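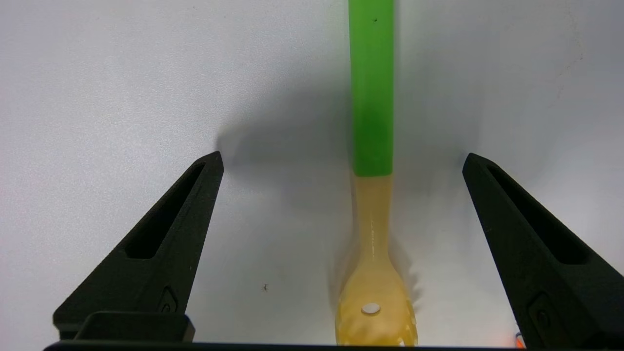

Green handle, honey-yellow head.

Geluletti Pasta Server

There is a drawer in most kitchens that won't quite close, and nine times out of ten it's the pasta server that is jamming it. We have a soft spot for the thing all the same. Try getting spaghetti out of a deep pot with a pair of forks, or with a plain spoon, and you'll be standing there in the steam for a good while, chasing the last few strands around the bottom. A proper server with teeth goes in, gives a little twist, and comes up with a supper's worth.

The Geluletti is the server we have kept in the shop the longest. Digby Goodwin brought the first box of them back from a housewares fair one April, along with a great many other things we never managed to sell (if anybody would like an egg slicer shaped like a harp, please do call), and the servers were gone before he had finished writing the price tags. We ordered more, and then more again, and they've had their own hook by the register ever since.

What we like about it

The handle is long, so your knuckles stay up out of the steam when you are working over a tall stockpot. It's rounded all the way along, and people with sore hands have told us they find it easier to hang on to than the flat metal kind. The head is broad and made of plastic, and it won't scratch a nonstick pan the way a steel one will. Water runs out through the openings as you lift – give it a second or two over the pot before you move to the plate, and you'll save yourself a puddle under the sauce.

It is good for more than spaghetti, too. We use ours for linguine, egg noodles and ramen, and for lifting green beans and broccoli out of the water when we can't be bothered to get the colander dirty. It does a fine job tossing noodles with butter right in the pot. It is not much use for small shapes such as orzo or ditalini, which slip straight through, and for those we'd send you over to the Citine skimmer on the next page.

A few words about cooking the pasta

People ask us this at the counter nearly every day, so we may as well write it down. Use the biggest pot you own and plenty of water. Salt it once it boils, and taste it; it should be pleasantly salty, like a light broth. Stir in the first minute, when the strands most want to stick to one another, and then once or twice more as it goes. Start tasting two minutes before the time on the packet. When it still has a bit of bite, lift the pasta straight from the pot into your pan of sauce with the server and let some of the cloudy water come along with it. That water helps the sauce cling. Half a minute of tossing over a medium flame, and supper is ready.

Please don't rinse it, unless you're making a cold salad. Digby's mother rinsed hers for fifty years and we loved her dearly, but the sauce slid right off.

Looking after it

Top rack of the dishwasher, or warm soapy water and a soft brush. The brush is handy for getting starch out from between the teeth, and it comes off far more easily if you don't leave it overnight. Tomato sauce may leave a blush on the lighter plastic over time. A paste of baking soda and water, left on for an hour, takes most of it away.

Don't leave the server resting on the rim of a hot pan or leaning against the side of a pot on the flame. We say this with love, having ruined two of our own. Set it on a spoon rest instead – the Kiline ceramic one is deep enough to hold the head and catch the drips, and it costs less than a new server.

Ordering

Sold singly. Color is as shown, and we don't carry it in others at the moment, though we do keep asking. Shop code 522. Orders placed before noon usually go out the same day, wrapped in brown paper, and if you are sending one as a housewarming gift we'll gladly tuck in a handwritten card at no charge. Just put your message in the notes box at checkout and try to keep it to a few lines, as the cards are small and Digby's handwriting is not.

If you change your mind, send it back unused within thirty days and we'll refund what you paid for it. Should the handle or head crack in ordinary use during the first year, write to us with your order number and we'll send another.

For restaurants, church suppers and school kitchens we can order by the case. Allow two weeks for those, a little longer before the holidays.

Goes well with

Kiline ceramic spoon rest
Citine fine skimmer, for small shapes and dumplings
Hordiienko linen dish towels, set of three

Page last updated 2019-11-29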